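8/24/26 - bench notes, bottles again

Irfan Abbasi keeps asking when one of these will tidy up after dinner, so I've gone back to the wine rack job. My own target is a bottle between tray and wire rack in under 15 seconds, with no clinking. I can do it in 5 with a tea towel over my shoulder, so there's a way to go!
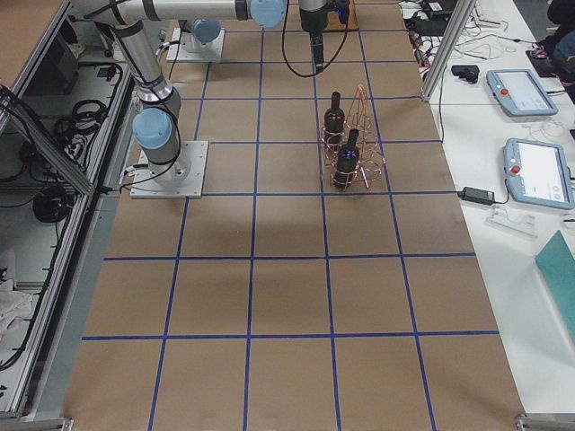
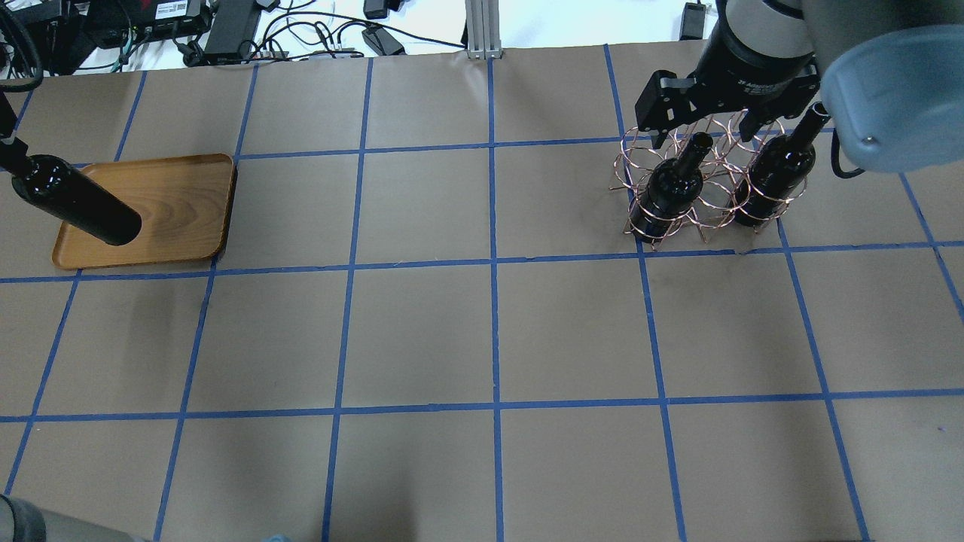

Copper wire rack on the taped grid, two dark bottles in it.

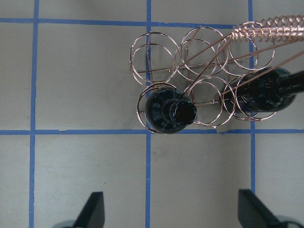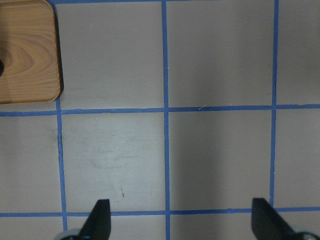

Page last changed: 8 hours ago by iabbasi

What bothers me is the rings. A person feels the glass touch wire and wiggles it a bit without thinking - the arm just pushes. I'd like to try the softer grip settings from the Vindico job we did in February (Irfan has them somewhere, ask him). Shiny glass near shiny wire can't be helping the wrist view either.

Could it do chores yet? Putting bottles away, maybe, if you're patient and the wine's cheap. I wouldn't let it near my glasses. Next go: 7 tries each arm, same rack, and write down every miss this time.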